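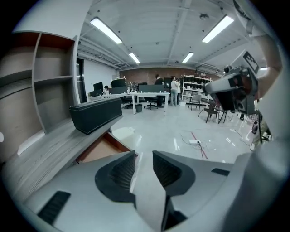 Clearing a desk with open shelving

Work from the top down, so dust lands on surfaces you have not cleaned yet.

1. Empty the upper cubbies. Wipe each one front to back with a damp cloth, then dry it.

2. Move boxes off the desktop. Wipe along the grain - never across it.

3. Open the drawer fully. Lift out the contents and vacuum the corners with the narrow nozzle.

4. Leave the drawer open for 30 minutes before refilling.

5. Return items by weight. On the Tronach unit, keep each cubby under 70 ounces.

Monitor desks are covered on a separate page.

Marichka Symonenko, June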